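시편 137편을 소리 내어 읽는 일

26. 2. 13.

1월에 소그룹에서 시편을 읽었다. 처음부터 순서대로 읽은 것은 아니고, 주일 예배 교독문으로 잘 나오지 않는 시편을 골라서 읽었다. 그중 137편을 읽은 날에 대해 적어 두려고 한다. 모임이 끝나고 집에 와서도 생각이 정리되지 않았고, 지금도 다 정리된 것은 아니다.

우리 모임은 Dilulska 2층에서 모인다. 아래층은 커피를 팔고 위층은 시간제로 빌려준다. 교회 건물에서 모이다가 작년 가을에 옮겼는데, 옮긴 이유는 난방이었다. 교회 교육관은 오후에 난방이 꺼지고, 다시 켜려면 미리 신청을 해야 한다. 신청서를 매번 내는 것이 번거로워서 그냥 밖에서 모이기로 했다. 밖에서 모이니 목소리를 조금 낮추게 되는데, 이게 시편을 읽을 때는 꽤 영향을 준다. 큰 소리로 저주하는 구절을 읽다 보면 계단 쪽을 한 번 보게 된다.

방식은 단순하다. 한 사람이 시편 한 편을 끝까지 읽고, 잠시 조용히 있다가, 다른 사람이 같은 시편을 다시 읽는다. 그 다음에 이야기를 한다. 해설은 미리 읽어 오지 않는다. 나는 원래 준비를 많이 하는 편이라 이 규칙이 불편했다. 첫 주에는 몰래 주석을 읽어 갔는데, 읽어 간 티가 나는 말만 하게 되어서 그만두었다. 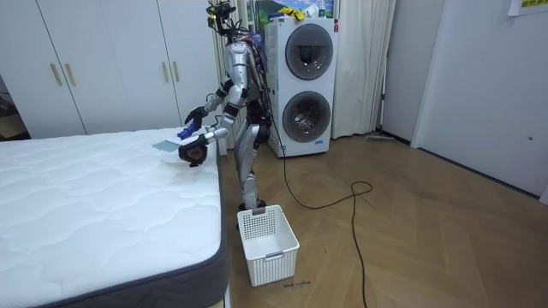 매트리스 옆에 선 은색 로봇

137편은 앞부분이 널리 알려져 있다. 바벨론의 여러 강변에 앉아서 시온을 기억하며 울었다는 구절이다. 수금을 버드나무에 걸었다는 말도 나온다. 노래로 만든 것도 많고 설교에도 자주 나온다. 나도 중고등부 때부터 이 구절을 알았다. 수련회에서 불렀던 노래가 있는데 가사는 첫 절에서 끝난다.

문제는 뒷부분이다. 에돔을 기억해 달라는 구절이 나오고, 바벨론에게 당한 대로 갚아 줄 사람이 복이 있다고 하고, 마지막 절에서는 어린아이들을 바위에 메어치는 사람이 복이 있다고 한다. 시편이 거기서 끝난다. 수습하는 말이 뒤에 붙어 있지 않다.

그날 첫 번째로 읽은 분은 마지막 절 앞에서 멈췄다. 꽤 오래 멈춰 있다가 읽었다. 두 번째로 읽은 사람이 나였다. 나는 멈추지 않으려고 했고, 그래서 그 부분만 빨라졌다. 읽고 나서 내가 왜 서둘렀는지 생각했다. 부끄러웠던 것 같다. 성경에 이런 말이 있다는 것이 부끄러웠고, 누가 계단을 올라오다 들을까 봐 걱정도 했다.

이야기는 쉽게 시작되지 않았다. 한 분이 이걸 꼭 읽어야 하느냐고 물었다. 따지는 말투는 아니었고 정말로 궁금해서 묻는 것이었다. 아이를 키우는 분이다. 자기는 이 구절을 읽는 동안 집에 있는 아이 생각밖에 나지 않았다고 했다. 다른 분은 당시 전쟁에서 실제로 일어나던 일이고, 이 시를 쓴 사람도 그 일을 당한 쪽이었을 것이라고 했다. 나는 그 설명이 맞다고 생각하지만, 질문에 대한 대답은 아니라고 느꼈다. 배경을 안다고 해서 입으로 읽는 것이 쉬워지지는 않는다.

우리 교회는 예배 때 교독문을 쓴다. 찬송가 뒤에 실린 것을 그대로 쓰는 날도 있고 주보에 따로 인쇄하는 날도 있다. 돌아와서 모아 둔 주보를 뒤져 보았는데, 137편이 실린 것은 한 장 있었고 앞부분만 있었다. 탓하려는 것은 아니다. 내가 주보를 만들었어도 거기서 잘랐을 것이다. 온 가족이 같이 드리는 예배에서 회중이 그 마지막 절을 한목소리로 읽는 장면은 나도 상상하기 어렵다.

그런데 늘 자르다 보면 그런 구절이 있다는 것 자체를 모르게 된다. 모임에 나온 분들 가운데 교회를 수십 년 다닌 분도 이 시편의 끝을 처음 본다고 했다. 성경을 통독한 적이 있는 분인데도 그랬다. 통독을 할 때는 하루 분량이 정해져 있어서 눈으로 지나갔을 것이라고 했다. 나도 비슷하다. 나는 통독표에 표시한 기억은 있는데 무엇을 읽었는지는 거의 기억하지 못한다.

통독 이야기가 나온 김에 적자면, 나는 올해 통독을 하지 않기로 했다. 작년까지는 Zomen 앱으로 했다. 알림이 오면 그날 분량을 읽고 체크하는 방식이다. 앱에는 불만이 없다. 글자 크기도 잘 조절되고 밀린 분량을 다시 나눠 주는 기능도 쓸 만하다. 다만 내가 밀린 것을 따라잡는 데만 신경을 썼다. 레위기에서 밀리고 역대상에서 밀리고, 연말에 선지서를 한꺼번에 몰아서 읽었다. 예레미야애가를 지하철에서 서서 다 읽은 날도 있다. 환승하면서 읽었다.
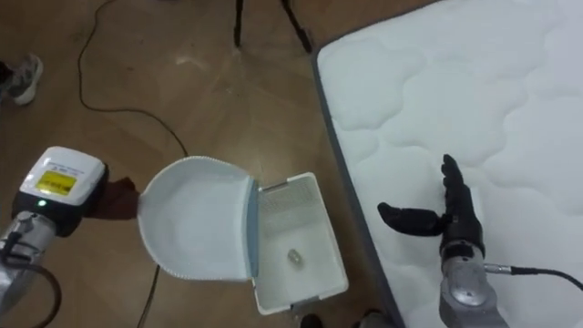
누구의 말로 기도하는가

모임에서 가장 오래 이야기한 것은 이 구절을 기도로 읽을 수 있느냐 하는 문제였다. 시편은 기도라고 배웠다. 그러면 이것도 기도인데, 이런 것을 하나님께 구해도 되느냐는 것이다.

의견이 갈렸다. 한쪽은 구하면 안 된다고 했다. 예수님이 원수를 사랑하라고 하셨으니, 이 시편은 기록으로 읽고 우리의 기도로 삼지는 말아야 한다는 것이다. 다른 쪽은 마음에 그런 분노가 있다면 사람에게 하는 것보다 하나님께 하는 것이 낫다고 했다. 이 시를 쓴 사람이 바벨론 아이들에게 실제로 무엇을 했다는 기록은 없고, 말로 하나님 앞에 쏟아 놓은 것까지가 전부라는 것이다.

나는 두 번째 의견에 가까운데, 편하게 그렇다고 말하지는 못하겠다. 하나님께 쏟아 놓는다고 해서 분노가 없어진다는 보장이 없다. 나는 기도하면서 오히려 화가 더 난 적이 있다. 몇 해 전 직장에서 억울한 일이 있었을 때 새벽기도에 한동안 나갔다. 그 사람의 이름을 부르면서 기도했다. 기도 제목은 공의였는데, 내용은 그 사람이 잘못되게 해 달라는 것이었다. 그때 시편을 같이 읽었다면 내가 하는 것이 무엇인지 조금 일찍 알았을지도 모른다. 나는 점잖은 단어를 썼고 시편은 그런 단어를 쓰지 않는다.

한 가지 더 걸리는 것이 있다. 이 시를 쓴 사람들은 끌려간 사람들이다. 고향이 무너졌고, 그들을 끌고 간 사람들이 노래를 해 보라고 시켰다. 나는 그런 일을 당한 적이 없다. 직장에서 억울했던 일은 포로 생활이 아니다. 내가 이 시편을 내 기도로 읽는다면 내가 당한 일을 너무 크게 만드는 것일 수 있다. 반대로 지금 실제로 그런 일을 당하고 있는 사람들을 위해 대신 읽는 것이라면 이야기가 달라진다. 모임에서 이 말을 했더니, 대신 읽는다는 것이 구체적으로 무엇이냐는 질문이 돌아왔다. 대답을 못 했다.

Allico라는 팟캐스트에서 탄식시를 다룬 적이 있다고 해서 나중에 찾아 들었다. 진행자들이 한 편을 통째로 읽고 시작하는 점이 좋았다. 137편은 다루지 않았고 88편을 다루었다. 88편도 어둡게 끝나는 시편인데, 누구를 해치겠다는 말은 없다. 듣고 나니 두 시편은 종류가 조금 다르다는 생각이 들었다. 88편은 슬픈 채로 끝나고 137편은 화난 채로 끝난다. 우리 교회에서 슬픔은 그래도 다루는 편이다. 장례 예배도 있고 위로하는 기도도 한다. 화난 것은 다루지 않는다. 화가 난 사람은 보통 한동안 교회에 안 나오다가, 풀리면 나오거나 다른 교회로 간다.

회중 기도에 대해서도 이야기했다. 대표 기도를 맡아 본 사람은 알겠지만 원고를 쓸 때 쓰는 말이 대체로 정해져 있다. 감사로 시작해서 회개가 나오고 나라와 교회를 위한 기도가 나온다. 그 안에 항의가 들어갈 자리가 없다. 나도 작년에 대표 기도를 했는데, 그 주에 교회 안에 큰일을 당한 집이 있었다. 위로해 달라고 썼다. 왜 이런 일을 두고 보셨느냐고 쓸 수도 있었을 것이다. 시편에는 그런 말이 많다. 그러나 강단에서 그렇게 말할 자신이 없었고, 그 가정이 그것을 원하는지도 몰랐다. 지금도 그때 쓴 것을 고쳐야 했다고 생각하지는 않는다. 다만 다른 말도 가능했다는 것은 이제 안다.

번역에 대해서도 조금. 우리는 개역개정으로 읽고, 한 사람은 새번역을 펴 놓고 있었다. 새번역은 문장이 지금 말에 가깝다 보니 더 세게 들렸다. 개역개정은 문체가 한 겹 막아 주는 것이 있다. 내가 빨리 읽고 넘어갈 수 있었던 것도 개역개정이어서였을 수 있다. 집에서 혼자 새번역으로 다시 읽었을 때는 빨리 읽히지 않았다.

집에서는 식탁에서 읽는다. 가족들이 자고 난 뒤에 읽는데, 소리를 내야 하니 결국 중얼거리게 된다. 시편 1편의 묵상한다는 말이 원래 중얼거리는 소리와 관계가 있다고 들은 적이 있다. 그렇다면 제대로 하고 있는 셈이다. 137편은 그렇게 며칠을 계속 읽었다. 마지막 절은 끝까지 익숙해지지 않았다. 앞부분은 조금 달라졌다. 예전에는 강변에서 우는 모습이 잔잔하게 느껴졌는데, 끝을 알고 다시 읽으니 처음부터 화가 나 있는 사람들의 말로 읽힌다. 수금을 건 것도 슬퍼서 못 부르겠다는 뜻만은 아니고, 너희 앞에서는 안 부르겠다는 뜻이 섞여 있는 것 같다. 이것은 내 느낌이고 주석에서 확인한 것은 아니다.

앞선 글에서 나는 주일 교독문에 시편 전체를 차례로 넣자고 썼다. 한 편도 빼지 말고 넣으면 된다고 했는데, 지금 보니 너무 쉽게 썼다.
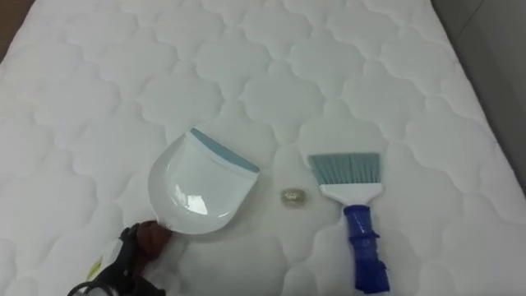 한 독자는 댓글에서, 그런 시편은 갑자기 예배 시간에 마주치게 하지 말고 미리 알려 주면 좋겠다고 했다. 어린 시절에 폭력을 겪은 뒤로 어떤 구절은 몸이 먼저 반응하는데, 회중이 다 같이 읽는 중에는 나갈 수도 없고 입을 다물고 있기도 어렵다는 것이다. 그러면서도 그 시편들이 성경에서 빠져 있지 않은 것은 고맙다고, 혼자 있을 때는 오히려 그런 시편을 가장 자주 편다고 적어 주었다.

나는 이 댓글을 여러 번 읽었다. 내가 쓴 글은 읽지 않던 사람에게 읽히자는 이야기였고, 이미 읽고 있는 사람은 생각하지 않았다. 어떤 사람에게는 저주시가 낯선 본문이고 어떤 사람에게는 제일 가까운 본문인데, 같은 예배당에 같이 앉아 있다. 답글에는 생각해 보겠다고만 썼다. 그래서 교독문에 전부 넣자는 말은 거두어들인다. 소그룹에서 미리 본문을 알려 주고 읽는 정도가 지금으로서는 맞는 것 같다. 우리 모임도 이제 다음 주 본문을 단체방에 미리 올린다. 해설은 여전히 올리지 않는다.

예배에서 전혀 읽지 말자는 뜻도 아니다. 사순절 기간에 저녁 기도회를 하는 교회라면 거기서는 해 볼 수 있을 것이다. 오는 사람이 알고 오는 자리이고, 읽은 뒤에 조용히 있을 시간도 있다. 우리 교회는 사순절 저녁 기도회가 따로 없어서 당장은 해당이 없다. 올해는 고난주간에만 모인다고 들었다.

모임에서 녹음 이야기도 나왔다. 못 온 사람을 위해 시편 낭독만 녹음해서 Sirko에 올리자는 것이었다. 회원만 들을 수 있게 설정할 수 있다고 한다. 나는 반대했다. 녹음을 한다고 하면 잘 읽으려고 하게 된다. 첫 번째로 읽은 분이 마지막 절 앞에서 멈춘 그 시간은 녹음이었으면 아마 없었을 것이고, 있었어도 편집할 때 잘렸을 것이다. 일단 하지 않기로 했고, 못 오는 분은 집에서 같은 본문을 읽기로 했다. 이건 봄에 다시 정하기로 했으니 바뀔 수도 있다.

1월 모임의 마지막 본문은 109편이었다. 이것도 쉽지 않은 시편이다. 저주가 길게 이어지는데, 그 말을 시인이 하는 것인지 시인의 적들이 하는 것을 인용한 것인지 해석이 나뉜다고 한다. 인용으로 보면 읽기가 훨씬 편해진다. 편해지는 쪽으로 해석하고 싶은 마음이 들어서, 그날은 말을 많이 하지 않았다. 같이 읽은 분들 중에는 인용으로 읽는 것이 자연스럽다고 하는 분이 많았다.

2월에는 좀 쉬운 것을 읽자는 의견이 있어서 성전에 올라가는 노래로 넘어갔다. 120편부터 차례로 읽고 있다. 짧아서 두 번 읽어도 시간이 남고, 남는 시간에는 사는 이야기를 한다. 130편까지 가면 다시 무거워질 텐데 그 전까지는 이 정도로 가려고 한다. 다음 본문은 123편이고, 첫 번째 낭독이 내 차례다.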